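Juntunen starts pouring on the Dodeck parking deck

2024-07-22

I finally got my walk around the Dodeck site in Arnport last week, and wow, there's a lot more going on behind that fence than you'd guess from the road! Juntunen has the first two levels formed up, and the big pour (2,002 cubic yards, all told) is split into 9 sections so the trucks don't back up traffic all the way to the bridge.

The mix comes from the Dimitz plant across the river. I asked about the heat, and the crew told me they're starting before sunrise and covering each section with wet blankets as soon as it's finished. Makes sense to me, it was miserable out there by ten.

Next to the deck there's the apartment block, 54 units over shops, with wood-look floors and oak-colored doors in the show layouts.

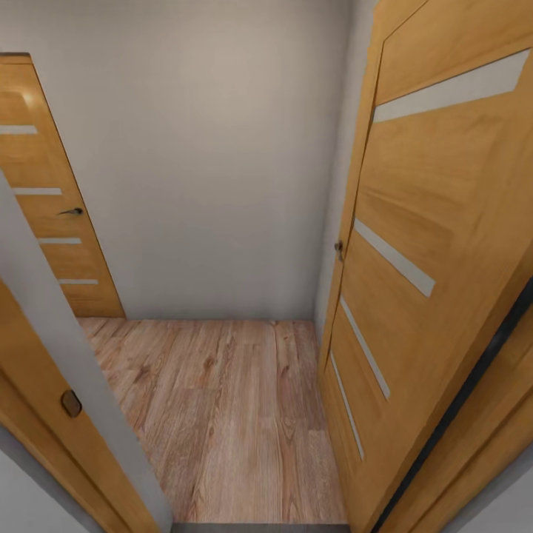

What happens next

The framing crew moves in once the deck hits strength, and Juntunen wants the roof on by November. That sounds tight to me, but they were ahead on the foundations (I lost a lunch over that one). Expect lane closures on the river side during pours, and 50 parking spaces behind the library stay open for anyone who normally uses the old lot.

Leasing hasn't opened yet and I couldn't get a straight answer on rents. I'll keep asking!
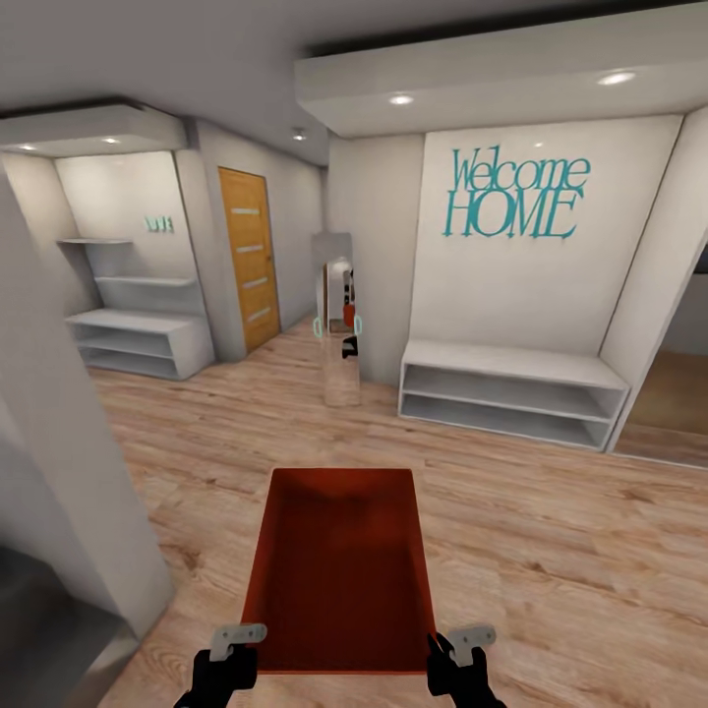

Entryway with wood-look flooring and a white wall column. Computer rendering.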